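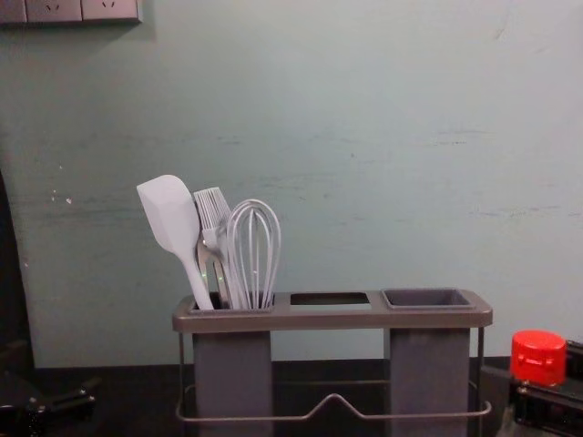 *Utensil drainer with two cups, on a dark kitchen countertop.*

A **utensil drainer** (also cutlery drainer or drainer caddy) is a small stand in which spoons, spatulas and other kitchen tools are kept upright after washing. It is different from the dish rack, which is made first of all for plates and glasses. In small kitchens it often stays on the countertop the whole day and serves also as storage.

## Construction

The common type has three parts: a wire frame, a flat tray on the top and one or more cups. The cups hang through openings in the tray and can be lifted out for cleaning. Some models leave one opening free between two cups.

Plastic cups are light and do not scratch the tools. Ceramic cups are more stable but they break when they fall. The frame is usually of coated or stainless wire. If the coating is damaged, rust begins mostly at the welded points.

## Use

Long tools are placed with the handle down, so that the part which touches food can dry in the air. Sharp knives should not be put in an open cup. Water collects at the bottom of a cup without holes, and it must be emptied regularly. Many households keep long tools in one cup and table cutlery in the other.

## Models

The household firm Stedeo, from Portela, sold a two-cup drainer under the name Cunineo. The first series had 2,000 pieces. A later version, Lendari, has cups with a removable bottom and a height of 20 cm.

## See also

- Dish rack
- Cutlery tray
- Draining board

*Last changed: 2019-03-18*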